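Soledad Olmedo
January 14, 2026

Okay, first aid kit week has started at our house and I am way too excited about it! Thread on the stretchy self-stick bandage, my favorite thing in the whole box. 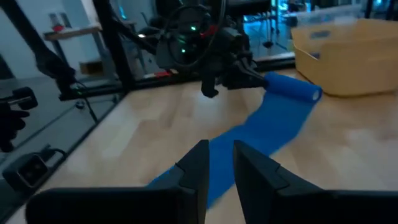

If you've never used the self-adhesive kind, it sticks to itself and leaves skin and arm hair alone, so no clips, no tape, no tears at bedtime. I keep ours in the hall closet with the gauze and the tweezers. The trick I love most is unrolling a good long strip on the table before you wrap anything, like the bright blue one stretched out across the blond wood there, with the rest of the roll still on its side at the end. It gets a little wrinkly and that's fine! You can smooth it as you go.

2/ Why unroll first? The stuff comes off the roll tight. If you pull straight from the roll onto a wrist you end up stretching it all the way, and then fingers start to tingle. Lay it out, let it relax, then wrap with just a little pull.

3/ My aunt Encarnación Palacios taught me the finger check. Once it's on, press a fingernail, let go, and watch the pink come back. If it's slow — or the fingers feel cold or numb — take it off and start over looser.

4/ It goes over a gauze pad, never straight onto a cut! I had Cayetano practice on a banana last night. The banana is doing great.

5/ Each layer should cover half of the one before it. Start at the narrow end (wrist before forearm, ankle before calf) and work up. When you're done, just press the tail down with your palm and it holds.

6/ Getting it back on the roll: go slow and don't let it fold over, or you'll be peeling it off itself for ten minutes. Clean leftovers from practice get wound back up and marked with a P so they stay out of the real kit.

7/ Noelia Villalobos asked how many to buy. We keep 2 full rolls at home and one in the car, and swap the car one out every summer because heat makes it gummy.

8/ Other uses this month: bundling garden stakes, a grip for Cayetano's hockey stick, and keeping an ice pack on a knee while you walk around making dinner. SO good for that last one.

9/ Tomorrow I'm sorting the medicine bin and checking every date in there. Tell me the oldest thing you've ever found in yours! Mine was a tube of burn cream from two apartments ago.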